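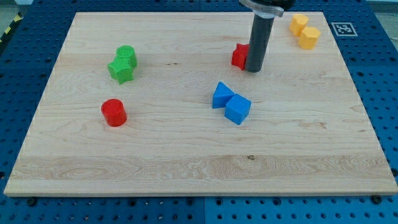

Ticket 3047: arm stops dead during block pushing, open day cell
Opened by: Senga Matheson
Assigned to: Yung-ching Yau
Status: closed, one leftover (see end)

Senga, 8:10 a.m.
Morning! So we've got visitors from Wakum coming through at 1 and the pushing demo is being a pain. I start it, the arm comes down next to a block, shoves it a little way, and then I get a protective stop and the red banner. I clear it, start again, same thing. It did two full runs for me last night so I know it can do this. I haven't touched the config (I swear!) but Ragnvald did swap the board yesterday for the nice maple one. Log is in the usual folder.

Yung-ching, 8:35 a.m.
Hi Senga, looking at your log. The stop is a force limit in Z, so the rod is pressing down on something. Did anybody redo the table height after the board went on? The number in there looks like the old one to me.

Senga, 8:50 a.m.
Ha, no. Ragnvald says he thought I did it and I thought he did it. What do I run?

Yung-ching, 8:55 a.m.
Open Prustik, go to Surface, pick "touch off" and let it do all four corners. Clear the blocks first or it will happily measure the top of one. Then set the hover to 4 mm over the new height and save it under a new name, please don't overwrite the old one.

Senga, 9:40 a.m.
Done, and it's much better! No more stops on the left half. I ran the "put same colors together" instruction five times and it got green, blue and yellow every time. Red is the one it won't finish. The rod goes down by the red star, sits there, and then the whole thing times out while the red cylinder is still way over on the other side. Charoen thinks it can't see the star once the rod is next to it, which sounds right to me, I was standing there squinting at it myself.

Yung-ching, 10:05 a.m.
Charoen may well be right, but check the timeout before you go moving cameras. It's set to 200 steps per instruction in the short demo profile, and that's not a lot for a push clear across the board. Try 400.

Senga, 10:30 a.m.
400 did it! Took its sweet time and nudged the blue cube on the way over, but the star got there. Ran it three more times and it finished two of those. On the bad one it lost the star and wandered off, so I guess there's a bit of Charoen's thing in there too.

Yung-ching, 10:40 a.m.
OK, two out of three is fine for visitors. Keep the stop button in your hand and start with yellow or green.

Senga, 3:20 p.m.
Visit's over. One stop the whole time, and that was me leaning on the pendant while answering a question (sorry). The Wakum folks wanted to type their own instructions so I let them, and "make a line" went better than I expected. Tươi asked if we can have it running again for the Vombridge group in September, and I said yes before checking with anyone, so, heads up.

Yung-ching, 3:45 p.m.
Closing this. Moved the lost star problem to its own ticket for Charoen. Ragnvald, please add the touch off step to the board swap sheet.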